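Radine household recipe cards, release 2

Radine is a table of 3,619 recipe cards typed up from home kitchens in Ibarra and Skallevau. Yaneth Quintero did most of the typing and Evaristo Rinaldi checked the spellings. I wrote this file, and I would not trust the table as far as the first release notes suggested.

Cooking times are the weakest column. People write down what their mother told them, then cook by smell. In 543 cards the time is blank, and in plenty of others it reads "until done". We left those as they were. 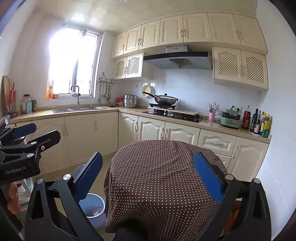
Can the quantities be used to work out what a family eats in a week?
Not safely. A card says what somebody wrote, and a cake made once for a wedding takes up the same single row as the soup made every night.

Columns: card_id, town, title, ingredients, quantity_text, time_text, notes. Cups and spoons have not been turned into grams. Wálter Chávez tried it on 35 cards and the results were silly – one loaf came out with more salt than flour.

The "traditional" tag from release 1 has been dropped. It was filled in by guesswork, mine included.

Known faults: duplicate titles, two spellings of the same squash, and a batch of notes joined to the wrong card. Amparo Cárdenas is working through the last of these.

Last changed 2023-01-24. Corrections go to Yeison Cuervo, with the card_id please.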